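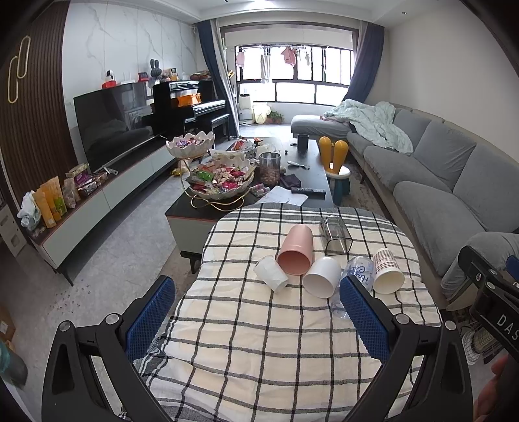
À quel endroit faut-il pincer un gobelet couché pour le redresser sans l'écraser ?

Près de l'ouverture, sur les deux premiers centimètres, avec les doigts de part et d'autre du bord. Le bord roulé d'un gobelet en carton résiste bien mieux que le milieu de la paroi, et le fond se retrouve libre pour venir se poser sur la table pendant la rotation. Sur un gobelet en plastique rigide on peut descendre un peu plus bas. On garde la même consigne pour tout le monde, c'est plus simple à relire ensuite.

Cahier d'atelier, projet « table en désordre », club robotique de Jurencombe
Lundi 8 août

Reprise après la coupure. Le sujet n'a pas bougé : un bras, une pince à deux doigts, des récipients couchés au hasard sur une table, et il faut les remettre debout un par un. L'épreuve de Hotthorpe donne quatre minutes par essai. Un récipient qui tombe de la table fait perdre l'essai entier, un récipient simplement raté ne coûte que son temps. On a donc intérêt à être lents et à ne rien pousser vers le bord.

État des données. On est à 374 démonstrations enregistrées à la pince tenue en main. J'ai passé la matinée à les relire en accéléré avec Maja Nowakowski et on en a écarté 97. Motifs, en vrac :

- départ coupé, on arrive avec les doigts déjà fermés sur l'objet ;
- main libre qui entre dans le champ pour « aider » (interdit, on l'avait écrit en juillet, relire la page) ;
- récipient lâché trop haut, il rebondit et retombe ;
- synchronisation perdue entre l'image et l'ouverture de la pince. Cas le plus pénible, à l'œil tout paraît bon, il faut tracer la courbe à côté de la vidéo pour le voir.

Maja voulait garder les lâchers trop hauts quand le gobelet finit debout quand même. Je n'étais pas d'accord. Si on les garde, le modèle apprend à lâcher haut, et avec un gobelet un peu plus léger ça ne passera plus. On les a mis dans un dossier à part, « litige », et on comparera avec et sans si on a le temps.

Entraînement. Vida (notre programme, version de juillet, pas celle de la branche de Maja) relancé sur ce qui reste, 200 époques, mêmes réglages qu'avant. La perte descend normalement puis ne bouge plus beaucoup sur la fin. Je n'ai rien changé d'autre exprès. La dernière fois on avait modifié le recadrage et le pas d'apprentissage le même jour et on n'a jamais su lequel des deux avait servi.

Essais sur le bras Canwood, table nue de l'atelier, gobelets en carton uniquement : 22 redressements réussis avant le premier vrai raté, et ce raté venait de l'alimentation, le poignet s'est mis en sécurité en pleine rotation. Connecteur du poignet refait, gaine thermo neuve, serre-câble déplacé vers l'avant-bras. Penser à vérifier le même connecteur sur le bras de réserve.

Il faut quand même dire que la table nue est un cas facile. Fond uni, rien derrière, éclairage du plafond. Dès qu'on met une nappe à motifs, l'estimation du bord du gobelet se met à sauter d'une image à l'autre. On le voit sur la visualisation : le point de prise glisse le long d'une ligne du tissu, revient, repart. Le bras hésite et finit par descendre à côté. Les plis font la même chose en moins fort.

Deux pistes notées au tableau :

1. Multiplier les nappes et les pièces dans les démonstrations. Long, mais on sait que ça marche en général.
2. Moyenner le point de prise sur plusieurs images avant de descendre. Rapide à écrire. Risque : si le récipient roule pendant ce temps, on descend là où il n'est plus.

On commence par la 2 ce soir pour voir, la 1 reste le vrai travail.

Autre remarque sur le fond. Dans les intérieurs habités il y a beaucoup de choses hors de la table qui ressemblent à ce qu'on cherche : des bocaux, des tasses posées plus loin, des emballages brillants. Vida n'a aucune notion de « sur cette table-ci ». Jusqu'ici ça n'a pas posé de problème, parce qu'on part toujours avec la pince au-dessus du groupe à redresser et que le plus proche gagne. À Hotthorpe le bras partira de sa position de repos, plus haut et plus en arrière. Il faut donc des démonstrations qui commencent de loin. On n'en a presque pas.
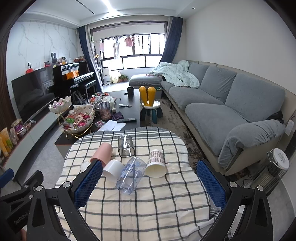
Les récipients transparents restent le point faible de Vida, et de loin. Avec un gobelet opaque, l'ouverture fait une tache franche et le modèle trouve le bord tout de suite. Avec du transparent, il voit la table au travers et se raccroche à n'importe quoi. Le verre fumé au bord plutôt carré, couché derrière le gobelet rose saumon, cumule les ennuis : on devine ce qu'il y a derrière, et une ouverture de cette forme ne se pince pas pareil selon qu'on prend les côtés plats ou les angles. Le gobelet en plastique bleuté avec l'inscription bleue devrait être plus facile, les lettres donnent au moins quelque chose à suivre sur la paroi. À l'inverse, le gobelet en papier à petits carreaux, large ouverture crème tournée vers nous, est le genre d'objet sur lequel je m'attends à ce que tout se passe bien. Ce serait une bonne série de comparaison, même nappe et même lumière pour tous.

Maja propose de coller une bande de ruban mat autour du bord des transparents pour les premières séries, puis de la retirer. Je suis réservé. Le modèle va apprendre le ruban. Elle répond que c'est justement ce qu'on verra en le retirant, et que ça prend une demi-journée. D'accord pour essayer, à condition d'étiqueter ces démonstrations à part dès l'enregistrement et de ne pas les mélanger au reste.

Récipients serrés les uns contre les autres. Deux gobelets couchés qui se touchent, c'est un problème différent de deux gobelets isolés. Le doigt extérieur passe, le doigt intérieur n'a pas la place et pousse le voisin. À la main on compense sans y penser : on tourne un peu le poignet, on prend en biais, on écarte le voisin du bout du doigt. Il faut se mettre d'accord sur une seule façon de faire, sinon les démonstrations se contredisent. Règle retenue à partir d'aujourd'hui :

- commencer par le récipient le plus dégagé, même s'il est plus loin ;
- pince ouverte en grand pendant l'approche, on ne referme qu'une fois à hauteur ;
- si un doigt doit toucher un voisin, que ce soit en venant du bord de la table vers le centre, jamais l'inverse ;
- reposer debout à l'endroit de la prise, sans ranger ni aligner ;
- remonter d'une main avant de passer au suivant.

Le quatrième point est pour moi. J'alignais les gobelets par réflexe, on le voit nettement dans mes séries de juillet, et le bras faisait pareil en essai. Il traînait les gobelets vers la gauche avant de les lâcher. On avait cherché un défaut de calibration pendant deux jours.

Patins. Les bleus texturés tiennent correctement sur le carton et sur le plastique mat. Sur le verre lisse de l'atelier, on a eu du glissement dès que la prise dépasse l'horizontale, le verre pivote entre les doigts comme sur un axe. Serrer plus fort règle la question pour le verre, mais pas pour le carton, et on ne sait pas encore faire varier l'effort selon l'objet. En attendant : serrage moyen et prise plus large, un centimètre plus loin du bord pour le verre. Contradiction avec la règle des deux premiers centimètres, je sais. À reprendre quand on aura la lecture du courant moteur.

Axes des doigts : un peu de jeu sur la pince du Canwood. Resserré au frein-filet faible, laissé sécher jusqu'au soir. Pour les pinces tenues en main, contrôler les axes avant chaque série et noter le contrôle dans la feuille de séance. Une vis qui se desserre change l'ouverture mesurée et ça ne se voit pas tout de suite.

Moyenne glissante (piste 2), testée en fin de journée sur les vidéos seulement, bras éteint. Sur fond à motifs le point de prise est nettement plus calme. Sur les séquences où un gobelet roule, il arrive en retard, comme prévu. Essayé de vider la moyenne quand le déplacement dépasse un seuil. Seuil choisi à la louche, à régler proprement. Code poussé sur la branche commune, fichier de config à part, ne pas écraser le mien.

À faire :

- Maja : démonstrations qui partent de haut et en arrière, au moins une série par type de récipient.
- Moi : seuil de la moyenne, puis essai bras allumé avec nappe.
- Demander le règlement complet de Hotthorpe, on travaille encore sur la version courte. Question ouverte : un récipient redressé à l'envers, ouverture en bas, est-il compté ?
- Commander des patins, il ne reste qu'un jeu neuf dans la boîte.
- Recharger les batteries des pinces la veille et pas le matin même.
- Relire le dossier « litige » à deux, à tête reposée.

Le disque 2 est plein aux trois quarts. Les démonstrations écartées sont encore dessus, ne rien effacer avant que la comparaison soit faite.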